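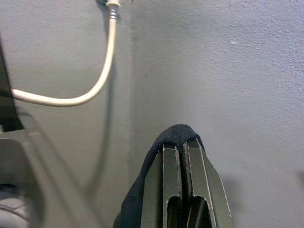 Vulitach runs its teaching floor on the second storey of a former yarn warehouse, and visitors are let in twice a year. I went in October with a group from our maintenance department, mainly to see how much of a task an operator can put into an arm by hand before anyone has to write code. The work in progress when we reached the first station was with cloth and straps, which we had asked for in advance as our own packing line has trouble with both. A strap is a poor object for a two-finger gripper. It has no fixed shape, and it will lie across the tips of the fingers as readily as between them. The black woven one over the two finger plates hangs down the outside of the left plate in a fold, and a wrist camera looking along the plates sees mostly dark fabric against dark grey metal. Most of our questions that morning came back to this.

The tour was led by Edeltraud Rüegg, who is responsible for operator training. She kept the introduction short. Vulitach does not build arms. It buys them, fits its own fingers and cameras, and sells the teaching method together with the software, called Rustano. The customers she mentioned were laundries, a mail-order returns centre and a firm that repacks climbing equipment.

Two methods of teaching are in use on the floor.

Hand guiding

The operator holds the arm behind the wrist, presses an enabling switch and moves it through the task. The controller compensates for the weight of the arm, so the effort is small, although it increases noticeably near full stretch. Joint positions, finger opening and the wrist camera are all recorded together. I tried this for a simple pick and place and had a usable recording on my third attempt. The first two were rejected because my forearm had crossed the camera view. Rüegg regards this as the main fault of hand guiding: the recording contains the teacher, and the arm will not have a teacher beside it when it runs alone.

The second fault is grip. With a hand on the wrist you do not feel what the fingers feel, and you close them with a thumb button, open or shut. For a carton that is enough. For webbing it usually is not.

Remote control

At the other stations the operator sits at a bench behind a low screen and moves a small copy of the arm, with a trigger for the fingers. The full-size arm follows. The delay was too short for me to notice. The bench has two monitors, one with the wrist view and one with a fixed overhead view, and trainees are told to work from the wrist view as far as possible. If the operator cannot find the strap in that picture, the software will have little chance of finding it either.

The unit that joins the small arm to the large one is called Kazmi. It scales movement, so that a large motion of the hand can become a small one at the fingers, and it returns a little resistance when the fingers close on something. The resistance is coarse. One of my colleagues compared it with feeling a bolt through two pairs of gloves, and Rüegg did not disagree.

How a session is run

Each attempt at a task is called a take. The operator starts it with a foot pedal, performs the task, and ends it with the same pedal. A second pedal marks the take as failed. Failed takes are kept, but in a separate set, and a recovery (the strap slips, the operator picks it up again and finishes) is stored as a good take with a note. These recoveries are wanted. A set with none in it tends to produce an arm that stops at the first slip.

For a new task with rigid parts they plan 155 takes. For cloth or webbing the plan is 1,000, spread over several operators and changes of lighting. An experienced operator can record up to 100 in a shift before the quality falls off. Our own estimate, made on the train, had been much too low.

Between takes the object has to be put back in a different position each time. This was the least polished part of the visit. It is done by hand from a printed list of starting positions, and the operator has to get up, walk round the screen, clear the fingers, lay out the strap and sit down again. I timed none of it, but it clearly takes longer than the task itself. A feeder is planned.

Points we raised

Cables. Loose cables near the arm can foul the wrist when the operator is looking only at the monitor. The answer was that the working volume is limited in software and cables are meant to be kept outside it. Each station has a check sheet for this.

Contrast. We asked whether a pale coating on the fingers would help with dark webbing. They have tried it. It helped with black straps and made white ones harder to see, so the fingers have stayed dark for the time being.

Wear. The fingers are treated as consumables and inspected every 2,000 cycles. Scuffed edges are accepted as long as the gripping faces are sound. A burr is not accepted, as it will pull threads.

Transfer between sites. A task taught on one arm can be loaded on another of the same model, but Vulitach still records a short set of takes on the new arm to correct for differences in camera mounting. At Werutine, the returns centre, this was done during a single night shift.

After lunch we were given an hour at the remote bench. The exercise was to take a strap by its free end and lay it in a tray. Of our group, the two who drive the overhead crane learned it fastest. I closed the fingers too early on most takes and pushed the strap away. Moving in from the side with the fingers already half closed worked better, and this is also what the trainees are taught.

Prices were discussed separately and are in the note to purchasing. We have agreed to send Rüegg a box of our own straps, including the wide ones with the stitched loop, and she will report on which of them can be taught with the present fingers. The stitched loop is the one I have doubts about.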